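Inicio Número actual Archivo Autores Envíos Contacto

4. La mochila como objeto de estudio: lo que aprendimos mirando bolsillos

Llegamos a la parte que más ganas tenía de escribir, y también la que más veces me han hecho recortar (Hala Nasr leyó tres versiones y en las tres tachó el mismo párrafo, que aquí vuelve a aparecer, perdón, Hala). Si en la sección anterior hablábamos de quién lleva qué a la escuela, ahora toca hablar de cómo lo lleva, es decir, de la mochila misma: sus bolsillos, sus cremalleras, su tela, y esa manía que tienen los lápices de acabar donde nadie los puso.

Recuerdo brevemente de dónde salen los datos. Entre los dos centros que participaron, el de Eltencombe y el de Baresholm, recogimos 131 cuadernos de observación, que las familias fueron rellenando en casa. Les pedimos que anotaran en qué momento se guardaba cada cosa, en qué bolsillo y si al volver seguía allí. Lo del bolsillo lo propuso Tia Garside casi al final del diseño y menos mal, porque sin esa columna no tendríamos sección 4. Los cuadernos llegaron en estados muy diversos, algunos con dibujos en los márgenes, uno con una receta de lentejas entera en la contraportada, y los leímos todos, receta incluida.

4.1. El estuche y sus rivales

Partíamos de una idea bastante ingenua: los lápices van en el estuche, el estuche va en el compartimento grande y el bolsillo delantero queda para llaves, pañuelos y envoltorios. Pues no del todo. Cuando codificamos las anotaciones nos salió una categoría que no teníamos prevista y que Ilham Fahmy bautizó como «lápiz suelto». Es un lápiz que se guarda directamente en un bolsillo, sin funda ni estuche, casi siempre el primero que queda a mano, y que a menudo asoma por la abertura. La categoría apareció en los dos centros y en todas las edades, con una frecuencia que nos obligó a rehacer la tabla de códigos cuando ya dábamos por cerrada la lectura. Tuvimos una discusión bastante larga (y divertida, con la pizarra llena de flechas) sobre si un lápiz que asoma está «guardado» o «a medio guardar». Decidimos que está guardado si la persona que rellena el cuaderno dice que lo está. Es una definición floja, lo sé, pero respeta el punto de vista de quien hace la mochila, que era lo que nos interesaba desde el principio.

El lápiz suelto tiene sus defensores. Una madre de Baresholm escribió que su hija «tarda menos en sacar el lápiz que en encontrar el estuche», y no seré yo quien le lleve la contraria. Otra familia contaba que el estuche se quedaba en casa los días de música y que entonces el bolsillo pequeño hacía de estuche sin que nadie lo hubiera decidido. También hay detractores, claro, y sus argumentos son sobre todo de forro: puntas que se parten, rayas en la tela interior, grafito en el fondo del bolsillo.

4.2. La tela que no se está quieta

Otra cosa que subestimamos fue la tela. Una mochila de tela, cuando no está llena, no tiene una forma; tiene muchas, y va pasando de una a otra según dónde la agarres. Tumbada se comporta de una manera y colgada de otra, y meter o sacar algo con una sola mano es bastante más difícil tumbada, porque al tirar del contenido se viene detrás el bolsillo. Las familias lo describen muy bien sin proponérselo: «sujetar por un lado y tirar por el otro», «hay que pellizcar la tela», «con la otra mano aguanto la solapa». Esa segunda mano, la que sujeta, no figuraba en nuestro esquema inicial. La añadimos como gesto aparte y nos cambió bastante la lectura de los cuadernos de los más pequeños, que suelen pedir ayuda justo ahí. No piden que les saquen las cosas; piden que alguien les aguante la mochila.

Sheyla Ccori, que venía de trabajar con prendas y sabe de costuras muchísimo más que yo, insistió en que distinguiéramos entre las zonas de la mochila que tienen cuerpo (los paneles acolchados, los bordes ribeteados) y las que se arrugan sin remedio. Le hicimos caso y ahora no sé mirar una mochila sin buscar dónde se va a doblar. Los pliegues suelen formarse al lado de las cremalleras, porque el remate de la cremallera aguanta y la tela de al lado cede, y es en esos huecos donde se esconden las cosas pequeñas. Un sacapuntas puede pasarse allí un trimestre. En los cuadernos hay 7 reapariciones de este tipo contadas con verdadera emoción, incluida la de una goma con forma de piña que se daba por perdida desde mayo.

4.3. Vaciar, clasificar, volver a meter

El vaciado de la mochila es, de lejos, el momento más rico de todos los que se anotaron. Se hace en el suelo, en la cama o en la mesa de la cocina, y rara vez se hace sobre una superficie despejada. Casi siempre hay otras cosas alrededor: juguetes, piezas de construcción, el tablero de un juego. Y esas cosas participan. Amr Tahiri lo llama «contagio de superficie» y me parece un término estupendo, aunque en la primera revisión nos lo marcaron en rojo. Quiere decir que lo que está al lado de la mochila tiene muchas posibilidades de acabar dentro, y al revés. Así se explican los bloques que viajan a clase y los lápices que se quedan a vivir en la caja de los juguetes.

De las anotaciones sobre vaciados (alrededor de 400, si contamos también las que se limitan a una línea) se desprende que el orden en que salen las cosas depende muy poco de su importancia y mucho de la boca del bolsillo. Sale primero lo que asoma. Parece una perogrullada, y Hala me lo dijo con esas mismas palabras, pero tiene consecuencias para quien diseña mochilas: un bolsillo central, con la abertura a la vista, se vacía antes y con más frecuencia que uno lateral de igual tamaño. El lateral se olvida. En Eltencombe un padre encontró allí una circular del curso anterior, doblada en cuatro y perfectamente legible.

Nos quedó sin resolver el asunto de las correas. Varias familias anotan que estorban al vaciar, que se enganchan o que hay que apartarlas antes de empezar, pero nuestro cuaderno no preguntaba por ellas y no quiero sacar conclusiones de comentarios sueltos. Si alguien repite el estudio, que añada una columna, por favor. Tampoco preguntamos por los ribetes reflectantes, que vuelven una y otra vez en los comentarios como pista para orientarse: «la tira gris hacia arriba» es, para más de un niño, la manera de saber que la mochila está del derecho.

La figura 3 reúne tres vistas de una mochila azul marino con ribetes gris claro, a la que vuelvo enseguida.
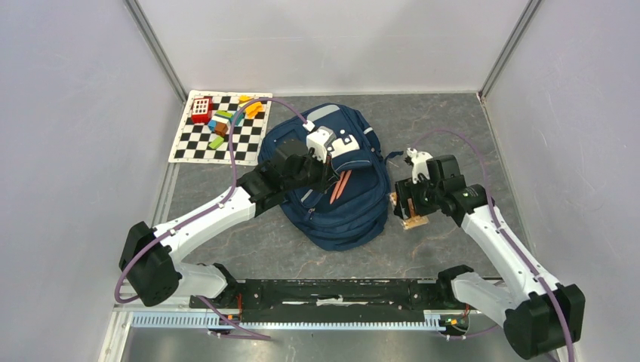
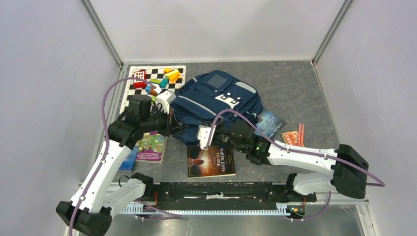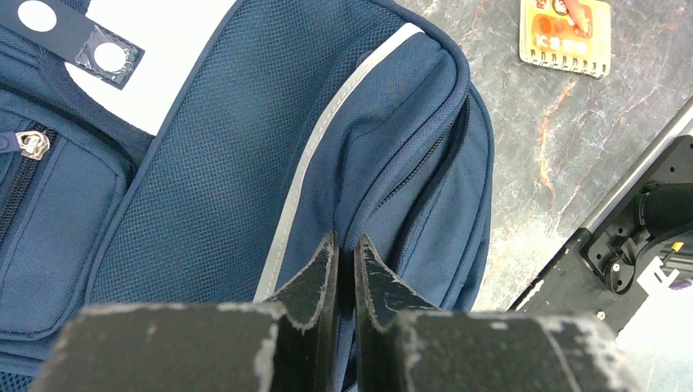

Figura 3. Mochila azul marino sobre superficie gris jaspeada. En la primera vista, dos lápices naranjas asoman de un bolsillo abierto cerca del centro; en la primera y la segunda, al fondo a la izquierda, bloques de colores sobre un tablero ajedrezado; en la tercera, de cerca, el panel de malla, la tira reflectante y los pliegues de la tela junto a la cremallera.

4.4. Qué nos dice la figura y qué le pedimos al cuaderno

Los lápices de la primera vista son un caso de libro de lo que en 4.1 llamábamos lápiz suelto, y además con las puntas casi juntas, que es justo la postura que más quejas genera en los cuadernos (las familias lo escriben con mayúsculas: PUNTAS). Me gusta también porque el tablero y los bloques quedan lo bastante cerca como para que Amr pueda hablar de contagio de superficie durante un buen rato, y lo lejos que hace falta para que yo le diga que una vecindad no es un viaje.

La tercera vista es la favorita de Sheyla. La malla, con sus filas regulares, conserva la forma, mientras que la tela lisa del otro lado de la tira gris se frunce en arrugas y huecos en sombra que van a parar al punto donde está pellizcada. Ahí tenemos, en un palmo de mochila, la diferencia entre las zonas con cuerpo y las que ceden. Cuando rehicimos el esquema de codificación usamos precisamente esas dos etiquetas, «aguanta» y «cede», y el acuerdo entre quienes codificábamos mejoró tanto que tiramos a la basura las cinco etiquetas anteriores sin ninguna pena.

Para la siguiente ronda hemos cambiado el cuaderno. Lleva ahora un dibujo de la mochila en blanco, para marcar encima dónde estaba cada cosa, y una casilla para la mano que sujeta. La columna de las correas la está redactando Tia, que ya va por la segunda versión.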